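Notebook, two-arm cell "Wogan"
26 December 2022

Quiet day in the building, so I used it for the maintenance I have been pushing forward since September. The aim was to re-route the cables on both arms, check the rail and redo the gripper zero. I write it in some detail so that the next person does not need to ask me.

Before start: counter at 568 hours, last service at 116. Our own sheet says every 400, so we are late.

1. Rail. Moved both carriages by hand with the drives off. Right one goes smooth over the full length. Left one has a small resistance near the middle. I wiped the rail with a dry cloth, then put a thin film of the Brorine grease, and it became better but is not gone. I think the cover strip was pressed down there at some moment. Did not open it today.

2. Carriage plate screws. All checked with the small torque key. Two on the left plate turned a little before the click, I marked them with paint pen. Please look at the marks next time.

3. Cables. This is the main part. With the old routing the purple cable on the left arm became tight when the wrist turned fully to the outside, and twice we lost the gripper in the middle of a run. The new routing has more slack: up from the base, along the white links, then an arch over the gripper. On the right arm the cable goes from the gripper in a wide bow and comes back down along the side of the arm. It takes more space than I like. When the right arm works at the back corner, the cable passes close to the lidded box, so keep this in mind when you teach new points.
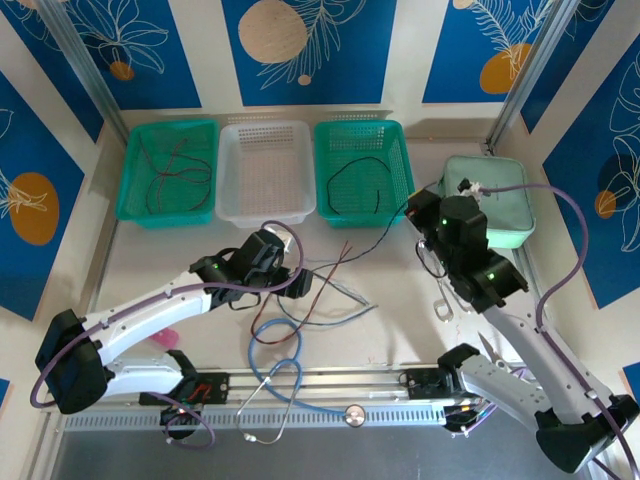 Ernon Robotics Workshop, Handling Group

4. Grippers. Zero redone on both, closing on the 17 mm block. Left was off by a little, right was good. Indicator lights are green on both sides after restart.

5. Baskets. The order at the back wall stays as in the program: teal, white, teal. The program knows only positions, it does not look at the color, so if somebody exchanges them the cell will not complain and the wires go to the wrong place. I would like to have a stop on the floor for each basket. Lolano has simple corner pieces, I will ask for the price.

6. Test. Slow speed first, both arms, only free movement above the floor. Then the wrist of the left arm to the outer limit ten times, no loss of signal. Then normal speed with the wire sorting program. Right arm stopped one time with a following error on the rail axis. I acknowledged it and it did not come back, but I don't have an explanation. The log is saved in the Wogan folder.

Limit for the cable test is set to 2,000 cycles, not started yet. I don't want to run it with the left carriage like this.

Open:
- left carriage, take off the cover strip and look below
- following error, right side, compare with the September log
- more cable clips, the short type
- write new service hours on the sheet (I forgot)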